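# Pumpkin Seeds

Pumpkin seeds (pepitas, if you buy them already shelled) are the flat, oval seeds of the pumpkin and some of its squash cousins. I grew up spitting the hulls into a paper cup, so I come to this entry with a bit of a bias!

## Nutrition

For such a little thing they carry a lot: protein, magnesium, zinc, iron, and a fair dose of mostly unsaturated fat. That fat is why the calories climb so quickly. A full cup of the roasted, shelled kind comes in at almost 700, and I have eaten a full cup during one movie, so I say this with love. A small handful is plenty for most people.

Whole seeds with the hull on give you more fiber. They also take a lot more chewing, and if your stomach is touchy you may want to start slowly (mine is fine with them, my sister's is not).
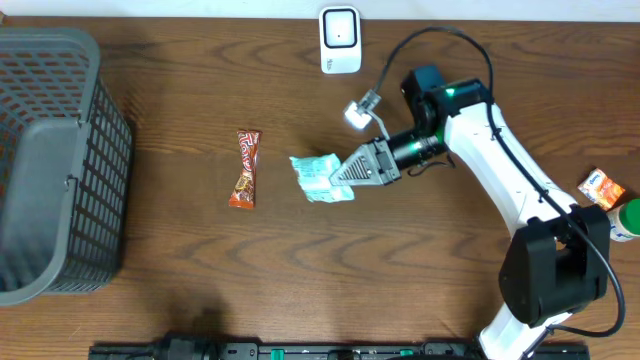
Then there are the hull-less pumpkins, which I think are the best thing to happen to this snack. The seeds grow with only a thin skin, so you scoop, rinse and roast, and there's no cracking at all. The one I plant is called Prillholm, a dark green variety I got from my neighbor Marek Vaněk, and 2 vines keep my kitchen going well into winter. Alline is another I've tried. Its seeds are smaller and sweeter, though the flesh is so stringy I only use it for soup.

## Roasting and storage

Rinse off the pulp, dry the seeds overnight on a towel, and toss them with a little oil and salt. I roast mine at 300 degrees, stirring every ten minutes, until they smell nutty and start to pop. Hotter than that and they scorch before the middle is crisp.

Because of all that oil they do go stale. Mine keep a couple of months in a jar in the fridge and longer in the freezer. If they smell like old paint, throw them out.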